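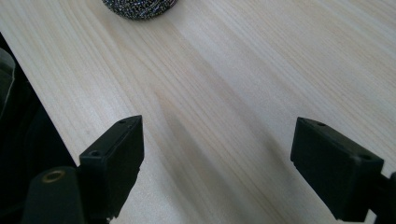
Hanan Mahasneh wrote in to ask how on earth you get a movie shown at a small theater if you're not a distributor, you don't know anyone in the business, and the movie left theaters years ago. She wants to bring back a biopic she loved for one night in May, and she'd already been told no by one place. Hanan, I've done this a handful of times now and I got plenty wrong, so let me walk you through how I do it.

Find out who holds the rights before you do anything else. I used to skip this and go straight to the theater, and the first question was always "who's booking it out?" and I'd just stand there. Look at the end credits and the back of the disc for the company that released it in your country. The company on the poster may have sold its catalog since then. For my last one, a singer's life story called Luvormont, the poster name led me to an office that hadn't handled the movie in years, and it took three emails to get passed along to Rovach, who did have it.

When you write, keep it short. Give them the title, the city, the theater you have in mind, the number of seats, whether you're charging, and two possible dates. That's it! My first email ran to a page and a half about what the movie meant to me and I never heard back. Ask for the fee and ask if it's flat or a share of the tickets. Sometimes it's a minimum against a share, meaning you pay whichever comes out higher, so read that line twice.

And no, owning the disc or paying for a streaming account doesn't let you show it to a crowd. You need a public screening license even if you don't charge a cent.

Once you have a quote, go talk to the theater. Small places have dead evenings, and those are the ones you want. I called the Hattar in the middle of the afternoon, when the manager, Georges Nassar, wasn't selling popcorn, and asked what his quietest night was. He gave me a rental price of $382 with the projectionist included. The movie itself was $295 on top of that. So I needed to cover $677 before I'd bought a single roll of tape for the posters.

Now do your ticket math, and do it gloomy. Don't work it out on a full house. The Hattar wanted tickets kept at $6, so I had to sell 113 of them to break even. If your number is more than half the seats in the room, I'd look for a smaller room or ask for a cheaper night. (I sold 131. I was thrilled, and I also felt a bit sick until the doors opened.)

Ask what format the theater needs. Most will want a DCP, the digital cinema file that usually comes on a hard drive, and some are fine with a Blu-ray. Ask who pays the shipping both ways. Then ask if the drive is locked, because a locked one needs a key that only works between certain hours on a certain server. Mine was set to start at 7 p.m. and we'd planned to test it at 4. Jad Obeidat in the booth caught that a couple of days ahead, bless him, and Rovach sent a new key the same evening.

Do a test run. You don't have to sit through the whole thing - ten minutes at the start, a bit in the middle, and the last scene with the sound up. Check the subtitles if there are any.

For posters, ask the rights holder what you're allowed to use. They'll often send artwork you can add your date and place to. Please don't pull a star's photo off the internet. I sold most of my tickets through Fidovell, a little ticketing site that takes its cut from the buyer, and the rest at the door in cash, so bring change.

Afterward, send the attendance report when they ask for it, and ship the drive back the next morning. I once left one in my car for a week and got a very chilly phone call.

Hanan, if you get stuck on the rights part, send me the title and I'll tell you where I'd start looking.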